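Home News Features Archive Subscribe

Teaching a robot about doors, one try at a time
By Kaja Sepp
26 November 2024

The team at Irnano spends most of its day opening doors that don't exist. The company has five people on the second floor of an old office building in Skokport, and what they make is practice data: records of a robot doing a household job, collected in simulation and handed to a learning system that will later try the job on its own.

Doors were supposed to be the easy part. "We planned two weeks for them in June," says Samuele Costa, who runs the collection work. "We're still on doors."

An operator sits at a desk with a controller in each hand and steers the robot through a rendered house. Each attempt is saved from start to finish, with the position of every joint and the view from the robot's own camera. A good operator can record 82 attempts in a shift. Costa's team keeps the clumsy ones too, as long as the robot recovers without a restart.

The first set had 272 recordings, and the system trained on it did badly. It could handle a door it met straight on. If it came in from the side, or with its body leaning, it reached for the wrong spot and stopped. Triin Pētersons, who reviews the recordings, went back through the set and found that nearly 200 of them began from the same comfortable position.

So the operators now start from awkward ones. The software tips the robot, moves it close to a wall or puts it half behind the door, and the person at the desk has to work out what to do with the arms. Lighting changes as well. Pētersons asked for strong light in some of the houses after she noticed the system had trouble when a shadow fell near the door.

It is slow work, and the operators take a break every 20 minutes. Povilas Ots, who came to the job from driving a forklift, says the tilted starts gave him a headache for the first week. "You stop trusting the floor," he says. "You look for the edge of the door and go from that."

The next batch goes to training on Monday. After that, Costa wants to move on to drawers. 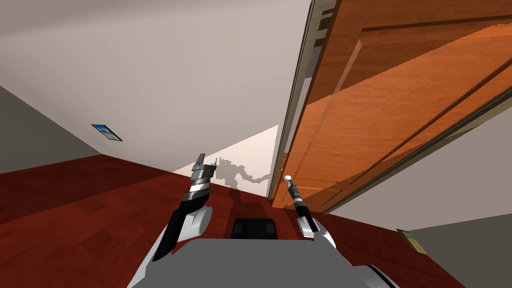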